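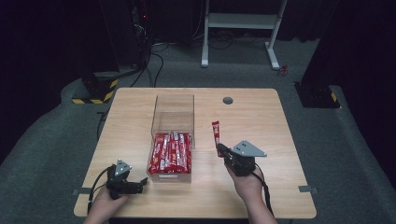
Filed under: Troubleshooting > Grippers

Fixing missed picks on slim wrapped sticks

The Skernon notes blame the wrapper shine for every dropped stick. I doubt it. We logged 33 drops over 80 picks, and dimming the lights changed the count by 2.

Try this before you touch the lighting:

1. Stop the run and unplug the gripper before your fingers go near the jaws.
2. Check the cable at the back. If it pulls tight when you reach into the bin, reroute it.
3. Close the jaws on one stick and tug. If it slides, clean the pads.
4. Zero the jaws fully open, then fully closed.
5. Repeat 40 picks from a full bin.

Daiane Rocha swears by step 4 alone. I'd want to see her log. If sticks still slip after step 5, swap the pads and start over.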